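4. First use of the Nivangate proofing cabinet

Complete Section 3 (leveling and power) before you start. The cabinet must stand on its feet, with the door fully closed.

1. Remove the 2 wire racks and the water tray. Wash them in warm water with mild soap.
2. Wipe the inner walls with a damp cloth. Do not spray water into the fan opening.
3. Dry all parts and put them back. The water tray goes on the lowest rails. 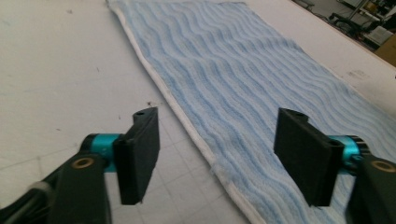

Fig. 4-1. Light blue towel flat on a white work table.

4. Fill the tray with clean water up to the line marked MIN.
5. Press POWER. The Otovari control panel runs a self-test and then shows the room temperature.
6. Select EMPTY RUN and press START. The run takes about 45 minutes. A slight smell is normal.

CAUTION: The tray is hot after the run. Let it cool before you lift it out.

Note: If the panel shows code 832, the door switch is open. Close the door and press START again.
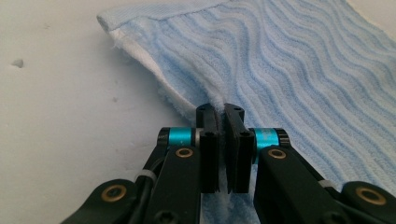 7. When the run ends, pour out the water and leave the door open until the cabinet is cool.
8. Set the humidity. For bread dough in Collier pans, start at MEDIUM. For sweet dough, start at LOW.
9. Press and hold SAVE until the panel beeps.

Note: Settings are kept if the power fails. The clock is not, and must be set again (see Section 5).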